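**Maltach crossing: statement from the regional monitoring office**

1/ The ceasefire line at Maltach held overnight. Monitors recorded two brief exchanges of small-arms fire before midnight and no exchanges after that time. No injuries were reported to this office by either side.

2/ The pullback of heavy weapons agreed in December remains incomplete. Artillery has left the northern ridge. Several armored vehicles are still inside the buffer zone near Keskin, and both commands have been notified in writing.

3/ Deputy head of mission Danica Čierny met local commanders on Wednesday. The talks covered the position of the Keskin vehicles, night patrols and the use of surveillance drones over the river. A second meeting will take place at the same level.

4/ The Prosow road is open to civilian traffic during daylight. Drivers should carry identity papers and expect inspection at both checkpoints. Fuel trucks need a separate permit, issued at the district hall.

5/ Since the road reopened, 602 families have registered to return to villages south of the river. Registration does not give permission to enter areas that are still marked as mined – residents must wait for written clearance for their own street.

6/ Clearance teams under Khải Triệu have finished work on the school grounds and the well road. Work on the orchards west of Maltach is slower. The ground there was fought over twice, and the records left by the units involved do not agree with one another.

7/ Roughly 2,000 people are still housed in temporary shelters at Stiteo. Uyên Quách, who coordinates relief for the district, has asked for more blankets and heating fuel before the next cold spell. Requests to visit the shelters should be sent to her office.

8/ This office is aware of reports that 200 additional troops have arrived east of Keskin. Monitors have not been able to confirm them. Access to that sector was refused this morning, and a formal protest has been delivered.

9/ The next update will be posted at 6 p.m. Statements from other accounts using the name of the mission should be disregarded.
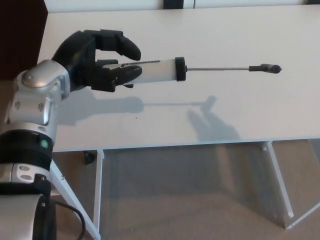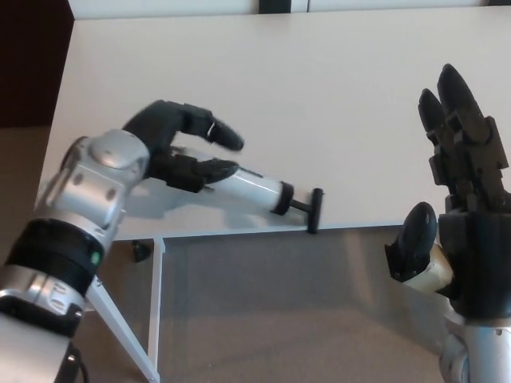

10/ **May residents cross the line at Maltach on foot?**

Only at the marked crossing, between 8 a.m. and 4 p.m., and with a valid pass from the district hall.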